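Where the coffee goes inside a grinder

I changed the burrs on the Jandness in November and spent the following weeks weighing things. The question was a simple one. If I put a dose of beans in the top, how much of that dose comes out of the bottom, and how much of what comes out is from that dose?

Those are separate quantities, and most of what gets written about grinders treats them as one.
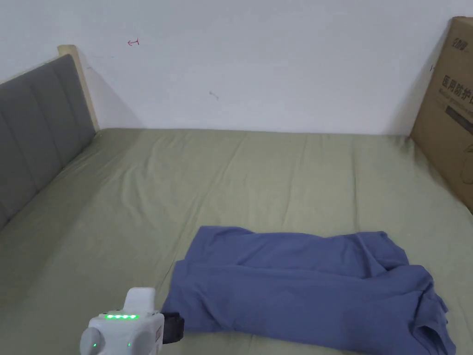 2 min read

The first is net loss. Weigh the beans, weigh the grounds, subtract. It's easy to measure and it tells you very little, as a grinder that has been in use for a while settles into a steady state. Old grounds leave as new grounds arrive, and the scale shows the same number on both sides.

The second is exchange, meaning the share of the output that was already in the machine. A grinder can show no net loss at all and still give you a cup that is partly yesterday's coffee. The scale can't see this. You need some way to tell old grounds from new.

Bảo Khương, who runs the grinders at Mạch, suggested using a light roast and a very dark roast. Fill the machine's dead spaces with dark, then grind a dose of light and sort the output by eye in small portions. It's slow and it isn't precise, but the dark particles show up well against the light ones on white paper, and the order in which they come out is informative.

Setup

The machine is the flat burr Jandness with the speed fixed at 900 rpm. I used a 14 gram dose for the filter runs and 19 grams for espresso, which is what I drink, so I had no reason to pick rounder numbers. The machine was warmed up with a purge dose of the dark roast before each run, then switched off and left alone until the burrs stopped. I did not knock it, brush it or use the bellows unless the run called for that.

Beans were weighed in a dry cup. Half of the runs had a single spray of water stirred through the beans first. I'll call those the wet runs.

What came out

At the filter setting, the dark grounds came out early. Nearly all the visible dark material was in the first portion, and by the middle of the dose I had trouble finding any. That fits with the idea that most of the retained coffee sits in the exit chute, where the next dose pushes it straight out.

At the espresso setting the pattern was different. There was an early burst of dark, then a thin, steady supply of it until the end. My reading is that the fines pack into the corners of the grinding chamber and erode slowly as fresh coffee moves past. A short purge would clear the chute but wouldn't do much for the chamber.

The wet runs had less coffee stuck to the chute walls and much less on the counter. They did not have noticeably less dark material late in the dose. Water helps with static, and the chamber problem doesn't seem to be a static problem.

The bellows moved a visible puff of grounds every time. On the dry espresso runs this was mixed, dark and light together, so it was clearing places the normal flow misses. Used after every dose, it should keep the chamber closer to empty. I haven't run enough of those to say how close. 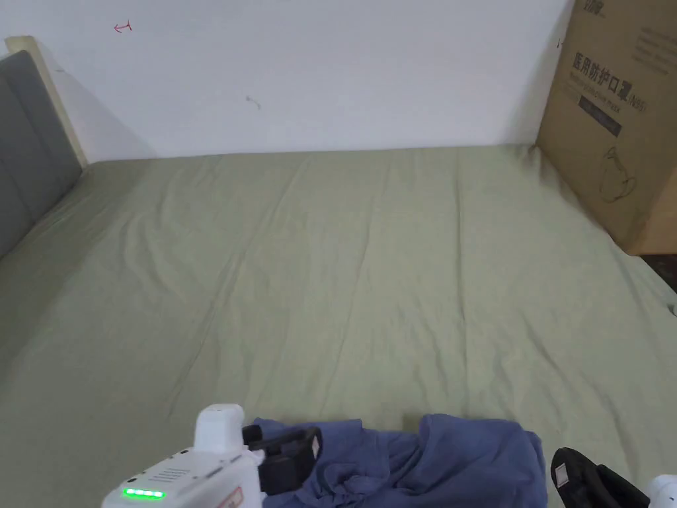 Sage-green sheet and gray headboard.

Burr alignment

I shimmed the lower carrier when I fitted the new burrs, so these results are for an aligned set. I don't have matching runs from before the change. A badly aligned pair makes more fines at the same setting, and more fines ought to mean more packing, but I can't show that from this data.

The old burrs are in a drawer. Refitting them means redoing the shims, and I'd want a better sorting method before bothering. Sieving won't separate two roasts. A flatbed scanner and a brightness threshold might. The scanner is an old Unia that only connects to one laptop, and its scans all land in a folder called Media with no dates on them, so there's some file handling to sort out first.

What I changed

For filter, nothing. I grind, I brew. If I've switched beans I throw away a small purge and don't think about it further.

For espresso, I now spray, grind, and use the bellows with the motor still running, then once more after it stops. The chamber gets opened and brushed when I finish a bag. Shot times for the first cup of the morning are closer to the second cup than they used to be, though the new burrs are also breaking in, so I wouldn't put much weight on it yet.

Next I want to repeat the espresso runs at a lower motor speed, using the same two roasts if I can still get the dark one.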